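Subject: Re: [skullbridge-growers] Mulch on raised beds before frost
Date: 2024-12-04

Hello all,

I have read the earlier message and I want to add what I saw in my own beds at Wevell. I put leaf mulch on three of them in November and left the others open. The soil under the leaves is still soft, but there are more slugs, and they ate the low leaves of the kale. In the open beds the garlic stands well.
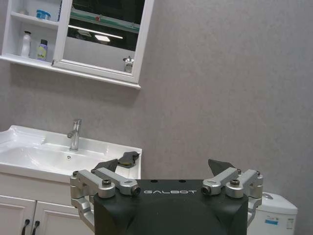
Kárason nursery wrote:
> I would wait with the mulch until the ground is hard on top.
> If you cover too early, the mice move in. We use straw, around
> 15 cm deep, and we take it off in March.

Thank you, I think this is right for garlic. For carrots which stay in the ground I am not so sure - in Jorivton my carrots froze under thin straw, and I had to throw away half of the row. So my plan is now:

1. Garlic: wait for hard ground, then straw.

2. Carrots: cover now, with leaves first and straw on top.

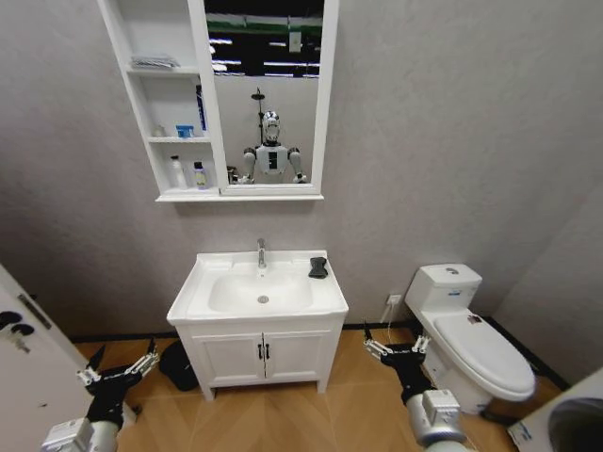
3. Kale: no mulch, only a net against the pigeons.

Does somebody have straw to share? I need 3 bales and can pick them up with my trailer.

Best regards from Wevell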